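Ticket 626 - Bedroom tidy routine, folding step
Opened by: Despina Vasilakis
Status: open

Hi again! Folding still isn't there. I gave the Gustik policy 200 tries on dark clothes over a patterned sheet and it keeps pinching the sheet along with the garment (or only the sheet, which is worse). Plain bedding is much better. Towels are fine on either one.

Dean asked if more demos would fix it. We went from 400 to 675 and I saw no change on black fabric, so I'm guessing it's about finding the edge of the cloth. 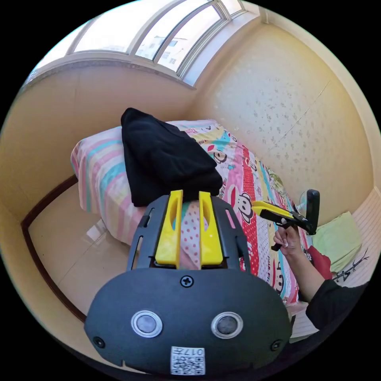
What I tried on Thursday: slower approach, lower fingertip height, retraining without the oldest demos. Slower helped a bit - it lets go of the sheet more often - but then one shirt takes forever and I could've done the whole pile myself.

So can it do laundry yet? Towels, sure. Shirts, not in my house! Melina, could you send me the depth settings you used at Clesstead? I'll rerun with those and post the log.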